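Comparison trials should favor ordinary objects

Our group tested two grippers, the Rosenex and the Kontogiannis, over 400 attempts in August. Bench blocks told us little. Household appliances told us more – dials and racks punish a poor approach angle.

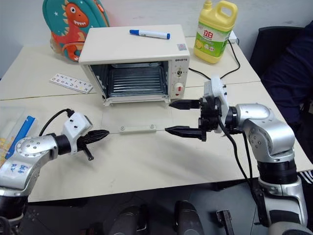 Two arms at the toaster oven, right gripper near the control panel.

Laboratories should publish such trials, failures included.

Ilse Görtz

3 comments | 100 shares

Related
Choosing a wrist camera
Nustemus controller notes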